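Should I read an author's letters before the novels, or after?
Posted in: Reading and Literature Help

For the last two years I read slowly through the novels of one writer from the nineteenth century. I don't say which one, because then the answers become only about him. I have finished six of the novels, and four are still waiting. In October our reading group at the Prusberg library will start with the seventh, and one member proposed that we first read his collected letters, in the Plenier edition. It has 2,389 pages in three volumes, with notes.

My problem is this. When I read the first 400 pages of the letters, I began to see the man everywhere in the books. He complains in a letter about his brother's debts, and then I open the novel and there is a brother with debts, and I can't see this brother as a character any more. Before, I was afraid for him. Now I am only checking him against the letter.

On the other side, some passages that were dark for me became clear. So I don't want to say that the letters are useless. I want to know how other people do it, and if there is some order which spoils less. Also, is it fair to the group if one half has read the letters and the other half has not?

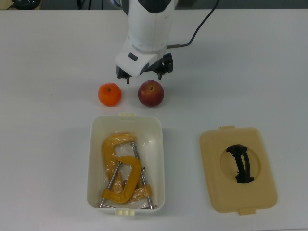

Drita Perić

I teach literature to adults in the evening, and English is my third language, so please forgive my long explanation.

I would finish the four novels first. A letter is written to one person, on one day, and usually the writer wants something from this person. He wants money, or pity, or that the other one stops being angry. When we read it as the key to the novel, we forget that it is also a performance. The brother in the letter is a kind of character too. Maybe he is even less true than the brother in the novel, because in the novel the writer had two years to be just to him.

What helped me was to keep the two kinds of reading in different notebooks. In the first I write only what the novel tells me. In the second I put the life: dates, quarrels, houses, illnesses. I let myself compare them only when I have finished the book.

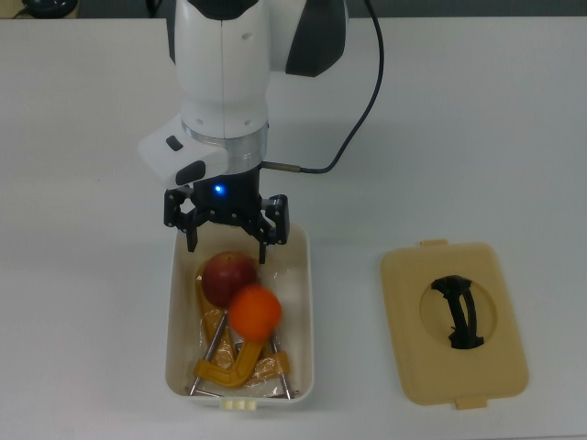

After this I look for the places where the two notebooks do not agree, and these are more useful to me than the places where they match. If the writer had a kind father and all the fathers in his books are cold, then there is a question which is worth an evening of talk. If the father was cold in both, people in my class usually say "of course", and the talk is finished in five minutes.

For the dark passages, you can use the index of the letters. Look up the title of the novel, read only these pages, and close the volume again. In most scholarly editions the index is in the last volume. Be careful with the introduction, because editors like to tell the ending.

About the group: I think it is fair, if you agree on one rule. The persons who have read the letters speak second. In my class of 18 people we tried it the other way only once, and the ones without the letters became silent, as if they had not done their homework. They had read the novel very well.

Posted Aug 12, 2025

Nivaldo Honorato

just read the novels. the letters are for when you run out of novels

Lucimara Frota

I don't agree completely with Drita, although the two notebooks are a good idea and I will probably steal it.

I did it in the opposite order with another writer, a woman who published her first book at 41. I knew her letters before I knew anything else from her, because my aunt had them in the old Guerra paperback, and there was no other book of hers in the house. When I came to the novels later, I did not feel that they were spoiled. I felt that I recognized the voice, but it was now under control - the same jokes, only placed better.

So maybe the order is not so important as the speed. You read 400 pages of letters in one piece, and then of course his troubles are in your head when you open the novel.

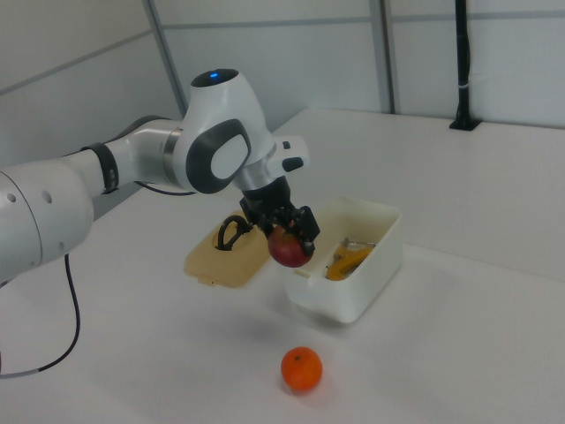

I would try ten or twenty pages of letters in a week, and not from the years when he was writing the book you have on the table. Take the early years, or the very late ones. Then you have his company but not his workshop.

One more thing about the brother with debts. You write that you were afraid for him before. Try to find the page where this fear started, and read it again aloud. When I hear a sentence I have less time to think about who it was in real life. It doesn't work for every book, and with long descriptions I become tired, but for scenes with dialogue it works well for me.

I am not sure about the rule that some people speak second. In our group we have one person who always speaks second, third and fourth also.

Comment from Drita Perić: Yes, the early years are a good choice. I would only add that some editions put the letters by correspondent and not by year, and then it is more difficult to follow this plan. Check the contents page before you borrow all three volumes, they are heavy.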